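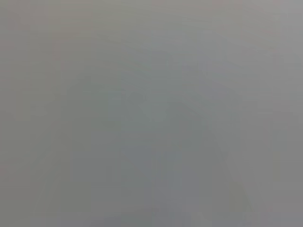 Für den Preis bekomme man anderswo schon einen halben Industriearm, schrieb Satish Bajpai neulich drüben im Faden über Einsteigergeräte, und wer sich den Mirus-Bausatz hole, der zahle vor allem für das schöne Handbuch. Das lässt mir keine Ruhe, denn ich habe den Mirus gerade leihweise im Arbeitszimmer stehen und bin ziemlich hin und weg! Fünf Tage darf ich ihn behalten, dann will der Verleih wissen, ob ich ihn für 3.000 Euro übernehme oder zurückschicke. Vorher hätte ich gern ein paar Meinungen von Leuten, die länger damit gearbeitet haben als ich.

Kurz zu mir: Ich komme aus der Holzwerkstatt, kann löten und ein wenig Python, hatte aber noch nie einen Greifarm in der Hand. Der Aufbau hat einen Nachmittag gedauert (der Kabelbaum am dritten Gelenk ist fies, da braucht man kleine Finger), und abends hat sich das Ding zum ersten Mal bewegt. Ich habe wirklich gejubelt. Im Karton liegen der Arm, der Toma-Greifer mit zwei Backen, die Kamera fürs Handgelenk und eine zweite für oben, dazu ein Jahr Zugang zur Lernsoftware Segura.
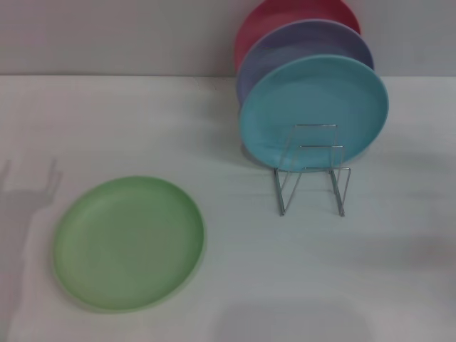 In Segura wählt man eine Übungsaufgabe, führt den Arm von Hand vor und lässt danach trainieren. Ich habe mir »Geschirr einräumen« ausgesucht, das stand in der Liste bei den mittelschweren, und Teller habe ich ja. Der Ablauf: Greifer an den Rand, anheben, hochkant drehen, in den Ständer. Die Teller im Ständer sind mir bisher überhaupt kein Kummer, da stehen Blau, Lila und Rot schön hintereinander. Mich beschäftigt der grüne, der flach auf der Tischplatte liegt. Der Rand ist niedrig, und der Greifer muss mit einer Backe irgendwie darunter kommen. Mal klappt es beim Vorführen auf Anhieb, mal schiebe ich den Teller nur vor mir her.

Meine Fragen also:

Ist der Toma-Greifer für flache Sachen überhaupt gedacht, oder sollte ich gleich andere Backen einplanen?

Wie viele Vorführungen braucht Segura, bis etwas Brauchbares herauskommt? Im Handbuch steht nur »je nach Aufgabe«.

Und lohnt sich der Kauf, wenn man das rein aus Freude macht und keine Firma dahintersteht?

Danke euch schon mal, ich lese alles mit!
Rekha Dixit

Ravindra Nigam

Hallo Rekha, willkommen im Club! Ich habe meinen Mirus seit dem vorletzten August und würde ihn wieder kaufen, damit du gleich weißt, aus welcher Ecke ich komme.

Zum Greifer: Mit den Serienbacken geht flaches Geschirr, aber sie sind vorne ziemlich dick. Es gibt vom Hersteller schmale Spitzen, die werden mit je einer Schraube getauscht. Ich habe mir stattdessen welche gedruckt, vorne auf eine Keilform auslaufend, und innen einen Streifen Fahrradschlauch aufgeklebt. Damit fährt die untere Backe flach über den Tisch und schiebt sich unter den Rand. Wichtig ist, dass der Anfahrwinkel stimmt. Komm schräg von der Seite und mach die letzte Strecke langsam. Wenn der Teller rutscht, hilft eine dünne Moosgummimatte unter dem Ganzen. Auf glatten Platten habe ich ohne Matte nie richtig Freude gehabt.

Zur Menge: Bei meiner Aufgabe (Becher aufs Tablett stellen) waren es am Ende 120 Vorführungen, danach lief es so zuverlässig, dass ich es den Nachbarn gezeigt habe. Das klingt nach viel, verteilt sich aber gut auf ein paar Abende, wenn man nebenbei Radio hört. Leg die Teller bei jedem Durchgang anders hin, auch mal absichtlich ungünstig. Und lösch die verpatzten Durchgänge sofort, in Segura geht das mit der Rücktaste direkt nach der Aufnahme. Ich habe das anfangs auf später verschoben und durfte dann einen ganzen Sonntagvormittag lang Videos sichten.

Was in der Anleitung untergeht: Der Menüpunkt »Ausgangslage zufällig« ist ab Werk ausgeschaltet. Schalt den ein! Sonst startet der Arm jedes Mal aus derselben Haltung und lernt genau diese eine Bewegung auswendig.

Zum Kauf: Satish hat insofern recht, dass man gebraucht mehr Traglast fürs Geld kriegt. Dafür sitzt man dann mit einem Steuerschrank da, der brummt, und mit Software aus einem anderen Jahrzehnt. Der Mirus passt auf einen Schreibtisch, und ich komme aus dem Wohnzimmer und bin nach kurzer Zeit am Üben. Mir war das das Geld wert. Frag aber unbedingt, was Segura nach dem ersten Jahr kostet, und lass dir den Preis schriftlich geben.

Rafail Pappas

Teller sind gemein. Nimm Klötze.

Ernsthaft, ich hab mit dem Mirus auch mit der Küche angefangen und nach einer Woche auf Bauklötze gewechselt, das war viel lustiger. Flache Sachen kannst du später immer noch. Zu den Backen kann ich nichts sagen, hab die originalen drauf.

Neelam Vishwakarma

Ich möchte Rafail ein bisschen widersprechen, gerade Geschirr ist eine herrliche Aufgabe! Man sieht beim Hochkantstellen sofort, ob die Drehung im Handgelenk sauber ist, und beim Klotz ist das fast egal. Ich habe den Bausatz mit meiner Tochter zusammen aufgebaut, und wir haben uns an genau so einem Tellerständer festgebissen.

Zwei Dinge aus unserer Erfahrung, die bei Ravindra noch fehlen. Erstens die Teilschritte: Segura kann eine Aufgabe aufteilen, also »vom Tisch aufnehmen« und »einstellen« getrennt trainieren und danach verketten. Das steht unter Abläufe, ganz unten im Fenster. Bei uns war das Einstellen schnell erledigt, und wir konnten die restliche Zeit in das Aufnehmen stecken, wo sie auch hingehörte. Zweitens das Licht. Unser Arm hat vormittags wunderbar gearbeitet und abends danebengegriffen, bis wir die Schreibtischlampe immer an derselben Stelle stehen ließen. Wer mag, nimmt stattdessen beides auf, also Durchgänge bei Tageslicht und bei Lampenlicht. Das dauert länger, ist aber auf Dauer angenehmer.

Bei den Spitzen würde ich zu denen von Drirkik greifen, falls du keinen Drucker hast. Sie sind schmaler als die vom Hersteller und haben eine angeraute Innenseite. Man muss nach dem Wechsel den Nullpunkt neu einmessen, sonst schließt der Greifer nicht ganz. Das Einmessen startet man über das Werkzeugmenü, und der Arm sollte dabei frei stehen.

Ob du ihn behalten sollst, kann ich dir natürlich nicht abnehmen. Was ich mir vor dem Kauf angeschaut hätte: die Geräusche im dritten Gelenk. Bei unserem hat es nach einigen Monaten geknackt, das Ersatzteil kam anstandslos und der Einbau war gut beschrieben, aber du hast ja noch Leihtage übrig. Lass ihn einmal eine Stunde am Stück laufen und hör hin. Und schreib bitte, wie es mit dem grünen Teller ausgegangen ist – meine Tochter hat schon gefragt!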